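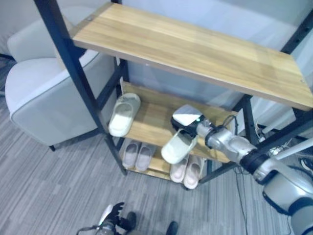
Mumcombe, May 2023

Today I worked on the right gripper again, almost the whole day. I write it down in order, because last time I did not, and afterwards I could not remember which screw I had touched first.

The trouble is the same as before. When the wrist turns past a certain point, the gripper loses its signal for a moment and opens a little. With a box you would not notice. With a slipper you notice, as the strap is soft and there is not much to hold. Samira Hijazi said yesterday that it is the grip force, and I said it is the cable, and we were both a bit stubborn about it. So this morning I took the side of the cable and she took the side of the force, and we agreed that the one who is wrong makes the tea until the end of the month.

I began with the power off and my hand on the arm, turning the wrist slowly. The thin cables by the wrist make a loop, and the loop must be long enough for the full turn but not so long that it catches on the rack. On the drawing from Sondolach the loop is shown very short. I believe whoever made that drawing never turned the wrist to the end. I let out a little more cable, put on a new tie, turned, looked, cut the tie and did it again. I used 13 ties before I was satisfied. My thumb is sore from the cutter and I have a small cut beside the nail.

Then the connector. I opened it and one of the pins looked dull to me. I cleaned all of them with the small brush and the spray, and I let it dry while I had my lunch (rice from last night, too salty). After lunch I closed it and tightened the two screws by hand, then with the torque driver. Last September I over-tightened one of these and the thread was finished, and Jaber had to send a whole new housing. I still feel the shame of it a little.

Power on. The light on the gripper housing was green. I was so glad to see it that I said good afternoon to it.

After this we did the zero position. The arm goes home, the fingers close on nothing, and you read the number on the screen. It should be 256. The first time it was too low, so I loosened the finger plate and set it again, and the second time it was right. I don't like that it needed two times. I will check the number tomorrow before anything else, while the room is still cold, and write it on the sheet by the door.

In the afternoon we ran the shoe rack. It is a good test because the middle shelf has another shelf above it, and the hand must come in low and tilted, and this is exactly the angle where the fault used to show itself. The white pair goes on the middle shelf and the pink ones stay at the bottom. Samira kept her hand near the stop button and I sat on the floor to watch the cables from below, until my left leg went to sleep. She asked me what I was doing down there with my cheek nearly on the carpet. I told her I was listening.

We did four runs with the old force setting, so that only the cable was changed. In three of them the grip stayed closed through the whole turn. In the other one there was a small jump. I saw it in the log after, a very short gap, shorter than before but a gap. Samira was polite and did not smile too much. Then she raised the force by one step and we wanted to repeat everything, but the Adeo people needed the room for their meeting and we had to stop there.

So I don't know who makes the tea. Maybe it is both things together, a tired cable and a weak grip, and each one hides behind the other. My old teacher had a word for this kind of fault, but it is in my language and I have never found a good translation. "Two thieves with one coat" is the nearest I can come.

There is also some play in the wrist, very small. I feel it when I hold the gripper and push sideways. I did not put it in the report today, as I want first to compare with the other arm. If the other arm has the same, then it is normal. If not, I must open the collar, and that is a full day of work and the grey grease which never comes out of my sleeves.

To do tomorrow: zero check, the runs with the higher force, ask Jaber for a spare wrist cable in the softer type, buy plasters. And I must return the torque driver to the cupboard. It is still in my coat pocket, I found it when I was looking for my keys.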